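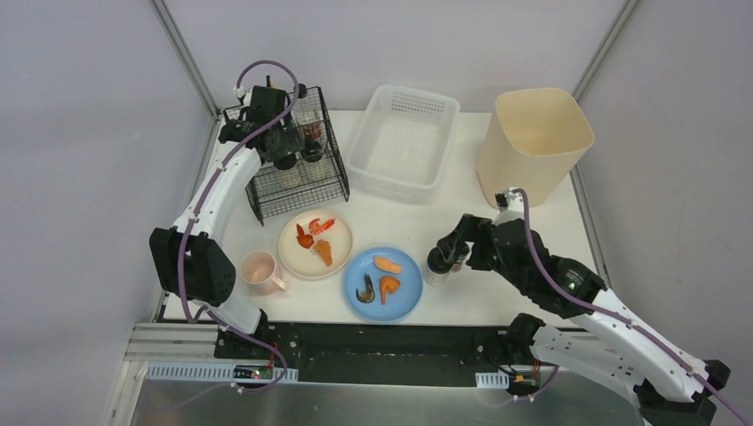 Week 5: Urban heat and surface albedo

Albedo is the share of incoming sunlight that a surface reflects, written as a number between 0 and 1. Fresh snow sits near the top of the range and new asphalt near the bottom. Colour is a fair first guide: a white tabletop reflects much more of the light falling on it than a black wire rack does, and a pale gray wall comes somewhere between the two. It is only a first guide, as a good part of sunlight arrives in the near infrared, which the eye does not pick up. Two paints that look the same can differ in albedo.

The energy a surface does not reflect is absorbed. Some of it goes into warming the material, some is passed to the air, some is radiated away as longwave, and some evaporates water if there is any. Paved neighbourhoods have little water to evaporate, so more of the energy ends up as heat you can feel.

Case study: Hundindale

The Hundindale survey covered 3,744 roofs. Of these, 1,556 were classed as dark, mostly older shingle and tar-and-gravel. The Matheson district had the largest share of them and also the warmest nights, though it has fewer trees as well, and the survey did not separate the two effects. Keep this in mind when you read the summary map.

Air temperature was logged at 12 stations. The one at Stameck was moved in July, so leave its August readings out of your averages.

Working example

A flat roof of albedo 0.10 receives 800 watts per square metre. It absorbs 720. Recoated to an albedo of 0.60, it absorbs 320. The difference is 400 watts per square metre at that moment – the daily average is much lower, and coatings lose reflectance as they get dirty.

For the tutorial

Read the Hemix chapter on roof coatings, up to the section on winter heating costs. Repeat the calculation above for a gravel roof of albedo 0.25. Bring a calculator; the tutorial runs 90 minutes.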